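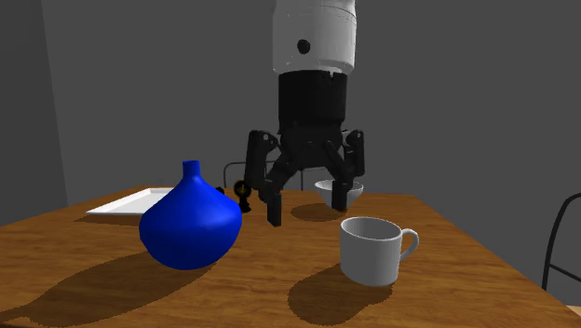

The arm above the table in the simulator, gripper open, with the blue vase on the left and the mug on the right.

Teleoperation notes, part four

22 December 2019

The mug task now has 347 usable demonstrations, recorded in simulation over the remote link. Part three ended with the old joystick mapping, which I have dropped. The operator now holds a tracked controller, and its motion drives the gripper pose directly. An inverse kinematics solver fills in the joint angles.

Two details of the mapping matter. Motion is relative: the arm follows only while the side trigger is held, so the operator can let go, move their hand back to a comfortable position, and continue. Translation is scaled to half. Full scale felt better for the first minute and then produced a lot of knocked mugs.

Rotation is not scaled. I tried it in July and both operators lost track of which way the wrist was pointing.

Neville Cropper recorded most of the set. Freya Pearce did the rest from Polmont, over a slower connection, and her demonstrations are visibly different in the logs — short moves, a pause, another short move. A policy trained on hers alone copies the pauses. I now trim any stretch where the commanded pose stays still, except in the 17 frames before the gripper closes. Trimming those made the policy close early.

The shadows turned out to be useful. With a single view, depth over the table is hard to judge, and the operators line up the fingertip with its own shadow on the wood before going down. I had planned to turn shadows off to save rendering time. They stay on.

Current settings:

Control rate: 20 Hz
Translation scale: 0.5
Rotation scale: 1.0
Start pose: gripper open, above the table
Object positions: randomized per episode

The vase and the bowl are only obstacles for now. Contact with either one ends the episode and the recording is discarded. Stuart Hartley thinks discarded episodes should be kept and labeled as failures, and he may be right, but the Gurnum log format has no field for it and I don't want to change the format in the middle of a set.

The target is 3,000 demonstrations. Training on a partial set starts once the next batch from Freya is trimmed. The replay script still drops the last frame of every episode, and I haven't found out why.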